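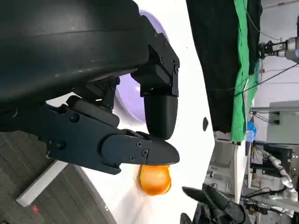

The purple bowl and the orange piece, on the white table.

Aug 2, 2020

I've been going through the small stuff that collects on the white table. Most of it came out of the kitchen drawers in March, when we repainted, and it never went back.

The lavender bowl is staying. It came in a set of 16 pieces from a shop in Clilgate, and I use it for keys and rubber bands. Savita Dixit has asked for it twice — she can have a different one.

The orange thing I'm less sure of. It's see-through and glossy, and it throws a little orange color onto the table, so I keep moving it back there. It doesn't belong to any set I own. For now it gets a spot next to the bowl.

Next are the two boxes from the Hanidstead apartment. One is all lids. I plan to match what I can and give away the rest — the thrift store on Sengar takes kitchen things before noon. The gray carpet needs vacuuming too, but the boxes come first.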